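Notes for my slot at Plerodside – teaching a robot by holding its hand
Safta Avram

Forty minutes with questions. Water first, then clicker, then check the laptop isn't going to sleep on me like it did in May.

Opening

Hello everyone, thanks for coming back from the coffee. I'm Safta, I work at Galunholm on a project called Pladent, and I spend most of my days moving a robot arm about very slowly so that later it can move itself about slightly faster. (Pause here, someone usually laughs.)

Ask for hands up: who has taught somebody to drive? Keep the hands up if you shouted. Right. Teaching a robot is a lot like that, except it never shouts back and it copies everything, including the bit where you scratched your nose and the arm wobbled.

Say what Pladent is for. We get old desktop computers in, lids off, and we want the arm to do the fiddly inside jobs – unplugging a cable, pulling a memory module, putting one in. Every make is laid out differently and half of them have been mended by somebody's cousin. You could write a program for one of them. I'd have given up by the third.

By hand or by remote

Two ways of showing it, and I want people to leave knowing the difference, so go slowly.

By hand: you switch the arm into its floppy mode, take hold of it and walk it through the job. Lovely for big movements. You feel the weight, you feel when something touches. I still start every new person on this, because they stop being frightened of the thing in about ten minutes. The trouble is your own arm is in the way the whole time, so the cameras see a lot of jumper and not much computer. Wael Zaki did a whole afternoon in a red cardigan and the policy we trained from it went a bit strange when the cardigan wasn't there. Tell that one properly, he's said I can.

By remote: you hold a smaller controller, the arm follows, and your hands are nowhere near. Clean pictures, and you see what the robot sees. The price is that you can't feel anything. Your first go at pushing a memory module home with no sense of touch is awful! You either hover over it like a nervous heron or you lean on it until the board bends. Everybody does both.

We use Erraji for the recording side. Don't get drawn into a demo of it, there's no time, point people at Jolanta Bielecka in the break.

What we got wrong

Start with the number: our first set was 500 demonstrations, and I was very proud of it. Then Adel Amrani sat down and watched them (all of them, over a week, with biscuits) and found that 93 had a pause in the middle where the operator was thinking. We had carefully taught a robot to stop and think about nothing. It did it beautifully.

So, thinking happens before you press record now. If you get lost halfway through, stop, bin it, have another go. People hate binning things. I tell them a bad demonstration costs a minute to throw away and a month to find once it's in the pile.

Second mistake, we were all too good. After a few weeks an operator gets smooth, goes straight in and never misses. Then the robot drifts a finger's width off and has no idea what to do about it, poor thing, as it has never seen anybody be off. We now do a share of recordings where you begin badly placed on purpose and sort yourself out. Myrto Alexiou is brilliant at this. She can be wrong in eight different directions before lunch.

We're up to 1132 now with the recoveries counted in. If someone asks whether that's a lot: for one task on one bench it's comfortable, for anything wider it's nothing.

Third one, quickly – grips. Two operators, two ways of picking up the same module, one from the ends and one from the flat. Mixed together you get a robot that goes for somewhere in between and holds neither. Agree on it first. We have it on a piece of paper taped up by the controller and yes, we argued over the piece of paper.

Where you look

Slow down for this part, it's the bit people write to me about afterwards. Put both slides up and leave them up.

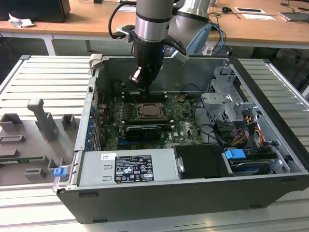
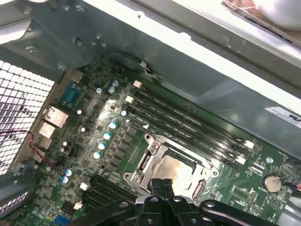
New operators want to know which view to steer by, and my answer is both, in a set order. Come in on the wide one. You want to know where the metalwork is, where the drive cage stands and what cables are hanging about, and the wrist camera will only give you scraps of that until you've hit it. Once you're down over the board, swap. In the wrist view those black memory slots run at a slant across the upper right of the board, upper left to lower right, and I get people to line up on the little white latches at the ends, as the slots themselves are shiny and the light slides along them when you move. From the wide view you'd struggle to pick one slot from its neighbour. Say "latch, slot, down" out loud a few times. It sounds daft and it does help. Mention too that the fingers take up a good chunk of the bottom of that close view, so anything you care about should be in sight before you come down on it.

If there's time, somebody will ask about gloves that feed the touch back to you. We tried a pair for a fortnight. I liked them, Wael's hands were too big, and we went back to listening for the click through a cheap microphone on the bench. The click is good information. Keep it in your recordings if you can.

Questions

Likely ones: how long does it take to train an operator (an afternoon to be safe, three weeks to be useful). Do you need to be good at computer games (no, Jolanta is our best and has never owned one). Can one person's demonstrations do the whole job (they can, but you'll get a robot with that person's habits, so choose someone tidy).

Leave the last slide up with the email address on it. Collect my adaptor from the lectern, it's the one with green tape.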